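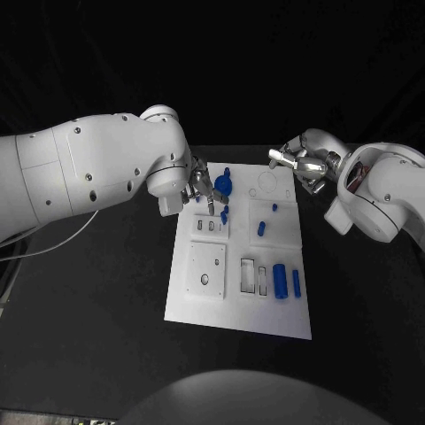 Blue parts and white fixtures on the layout board, black table.

About Hosix

Welcome, and thank you for wandering over to this page. Most people who find it have come looking for a price or a delivery date (both live on the Orders page, and we won't be hurt if you go there first), but if you have a few minutes and perhaps a cup of something, we'd love to tell you who we are and what we spend our days on.

Hosix makes layout boards. If you've never met one, a layout board is a flat work surface with a place on it for every part of a small job. There are low fixture plates with openings to take the pieces, and printed outlines showing where the rest should go, and when the job is finished the board looks the way the drawing said it would. Schools use them for teaching assembly, workshops use them for training new hands, and a good many people buy one for the spare room because they like fitting small things into their proper places. We understand those people very well, being that sort ourselves!

The company was started by Usman Mughal in Mokville, in the back half of a shop that had sold curtain fabric before he took the lease. Usman had been teaching evening classes in bench work and was tired of watching his students chase pegs across the table, so he cut a sheet of white board, drew around each part with a marker, and screwed down a few blocks to hold the fiddly ones. The students asked if they could take it home. He said no, it was the only one, and then went home himself and made 3 more over the weekend. The first proper range went on sale that October under the name Usmani, which was his mother's suggestion and which he has never been allowed to change.

We still keep to white boards and blue parts. We did try other colors over the years, including a green that we were all very fond of in the workshop, but the teachers who wrote to us kept asking for the blue, and it does show up beautifully against the white when you're looking for the last peg of the afternoon. The round gear-shaped pieces are the ones customers mention most in their letters. They have a nice edge to hold, and children go for them before anything else.

The fixture plates take up more of our time than you might guess from their size. Each one has to sit low enough to leave room for your fingers and still hold its piece upright, and the openings want to be snug without being stubborn. Our bench drawer has 34 old versions of a single small plate in it, every one with a pencil note about what was wrong. "Too tight" is the usual one. "Too tight again" comes second.

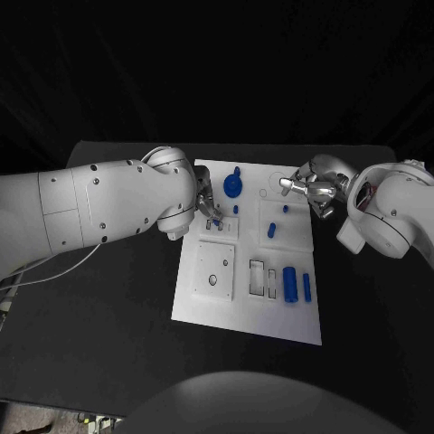

Once a plate is right, we make it in batches of 500 and check the openings by hand with real parts, working down the tray in pairs so there's somebody to talk to. It's slow going, and we've been told more than once that we could sample every tenth plate and be done by lunch. Perhaps we could, but we enjoy the work, and we would much prefer to find a tight slot here than have you find it at your own table with a class waiting.

The workshop moved out to the Sorkholm road when the fabric shop got too small, and we now have a proper packing room, a loading door that mostly closes, and a long bench by the window where new layouts get tried out. Nearly 105 schools order from us these days. Many of them send back their worn boards for new outlines to be printed, and we're always glad to do it. We have had boards come home with glue on them, names scratched in the corners, and on one occasion a whole birthday message to a Mr. Pell. We left that one as it was and printed around it.

If you'd like to visit, please do. We open the workshop to visitors a few times a year, and the next open day is Fri 11 August, from ten in the morning until the tea runs out. You can sit down at a board, try the new plates before they go into the catalog, and tell us what you think of them. Usman will want to know which peg gave you trouble, and he will write it down.

For anything else, the contact form reaches all of us, and one of us will write back.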